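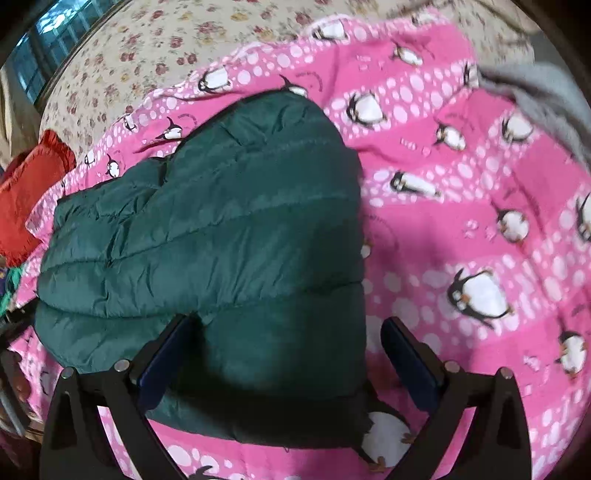

4.2 Comparison of Finger Pads on Padded Garments

The second part of the study compared two pad materials on the Rimula hand-held gripper. Both sets were cut to the same outline and fastened to identical fingers, so that only the contact surface differed. Kemell supplied the softer compound; the firmer one was molded in our own workshop. Each operator completed 45 grasps per set on quilted outerwear laid over soft bedding in furnished bedrooms.

Quilted jackets were chosen as the main test item after the pilot sessions in November. The filling compresses under load and the shell fabric offers little friction, and an operator may close the fingers on a fold without holding the layer beneath it. A grasp was scored as complete only if all layers at the hem remained between the pads during a lift of 5 seconds.

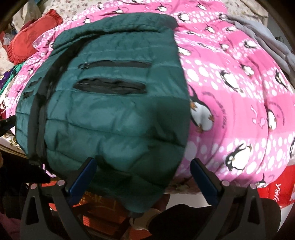
Figure 5. Hem grasp on a folded puffer jacket, with the jacket's lower edge held between the blue pads.

The firmer pads lost the lower layer in up to 16 percent of the grasps, mostly where the hem met a stitched seam. The softer pads performed better at the seams but tended to drag the blanket along with the garment. Wilczyńska scored all grasps from the recorded video, and Olszewski repeated the scoring for the Malinowski sessions. Disagreements were settled by joint review before the data were passed to the Drasik controller trials described in Section 5.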